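The woman who runs the night line at Stosent would like it known that she was against the arms before it was fashionable, and that she is now against people being rude to them.

"You get attached," she says. "I've apologized to one. It was in my way and I said sorry."

Stosent packs cabinet parts and floor samples in a long building in Varlow, three streets from where it used to pack them by hand. The company put in its first two-finger arms last February. There are 75 people on the payroll, and every one of them seems to have an opinion about the software, which is called Brunus and which gets blamed for the coffee machine as well.

Her own job used to be lifting. A shift meant 700 cartons, and she can still tell you which shoulder did most of them. These days she sits at a screen, looks at what the arm is looking at, and decides whether it has a point.

"They told us we'd be supervising. Supervising means you stare at a floor until you see planks when you shut your eyes. My husband asked what I did all day and I said, wood."

Did the pay go up? She laughs for a while. It did, a little, after a meeting she describes as long. The lifting bonus went away the same week. What she misses is the talking. Four people on a bench will discuss anything, including each other. One person at a screen has the radio.

New moves get tried in the simulator first, a habit picked up from Stergiou, the supplier, after an early incident with a pallet of veneer that management calls a learning event. She calls it 724, after the order number. The simulator will run a move 3000 times overnight without complaint, and in the morning she goes through the ones it flagged.

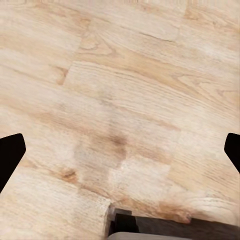 Dana Whitcombe
3 Feb 2023

"Pale oak, two black fingers wide open, holding nothing," she says of a typical morning's viewing. "And there's a brown smudge in the middle. I've spent whole coffees on a smudge. Is it a stain, is it a part, does the arm care? In the old days I'd have put my thumb on it."

She has learned to write notes the engineers will read, which means short ones without adjectives. They have learned to come downstairs. One of them spent a shift packing by hand at her suggestion and was very quiet at the end of it.

Would she go back to the bench? "My shoulder says no. Ask me on a night when Brunus is updating."

It was updating when we left.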